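Planner update: Flikura 7 is on the bin cell

The new release of Flikura, our grasp planning package, went onto the bin cell on Saturday. Most of the changes are in how it deals with walls and with cables, the two things that have cost us the most stopped cycles this spring.

Until now the planner treated the bin as a box with straight sides and one flat floor. Grasps near the edges were scored as if there was more room than there is, and the arm would start down, find its path blocked and back out. Kamlesh Bajpai replaced the box with a mesh taken from a scan of the real bin, sloping panels included. Planning takes a little longer with the mesh, around 20 milliseconds per candidate, but far fewer candidates get thrown out late.

The second change is the cable model. The old one wrapped the whole cable bundle in a single fat cylinder, and that ruled out a lot of wrist angles that were perfectly safe. The new one is a chain of short capsules that follows the joint positions and allows for some sag.
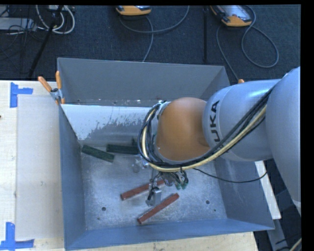

Rattana Meesuk ran the comparison. She used 168 recorded bin states and asked both versions for a grasp on every one. The old planner found a collision-free path for 121 of them and the new one for 142. Of the 26 it still can't solve, most have a bar lying close to a wall and parallel to it. Those need a push before the grasp, and pushing is not in this release.

Bare metal is still hard on the depth data. Bright patches on the inner panels come back as holes in the point cloud, and the segmenter sometimes joins two bars that lie near each other. Esteves, the filter we use ahead of segmentation, now has a setting for the largest hole it will fill. Leave it at the default unless you are seeing phantom parts.

If you maintain your own cell configuration, you will need to add the path to your bin mesh before you upgrade. The planner will refuse to start without one. Old cable settings are read and ignored, with a warning in the log. Rattana has the recorded bin states on the shared drive if you want to try your own settings against them.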